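Prarkden Snack Corner - Opening Checklist, With Comments
Unit 1176, July walk-through

Another good month! The corner gets busier all the time, and it was a pleasure to go through it before the 7:30 doors. Comments are under each item. Please add your own.

1. Shelf stability
OK. Press down on each front edge, then give the uprights a gentle push. No wobble at all, and the new Kiani leveling feet are a big improvement over the old ones.

2. Stock placement
OK. Heavier items go low or in the middle, bottles stand upright, and nothing hangs over the front edge.
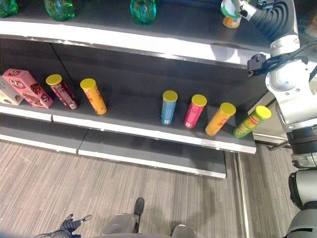

Ulstead site asks if the bottom shelf can take a full case of water. Yes, it can - the load label says 100 pounds per shelf, so one case is well within that. Lift it with your knees, please.

3. Floor and carpet
OK, with one note. Walk the whole strip and feel for lifted seams with your shoe. One seam by the door was starting to curl, so I taped it and put in work order 3263. I'd love to see that one closed before the next check.

4. Date check
OK. Two bags of pretzels were past date and got pulled. Everything else has weeks left, so whoever is rotating stock, great work!

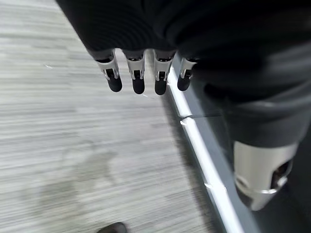
5. Lighting and outlets
OK. All the overhead lights come on. Outlet covers are tight and no cords cross the walkway.

6. Fire extinguisher
Needs follow-up. Tag 1842 is current and the gauge is in the green, but the Fisell wall bracket has a loose screw. Easy fix - a longer screw and a new anchor should do it.

7. Exit path
OK. Clear all the way to the side door, and the door swings open with one hand.

Still open: carpet seam, extinguisher bracket.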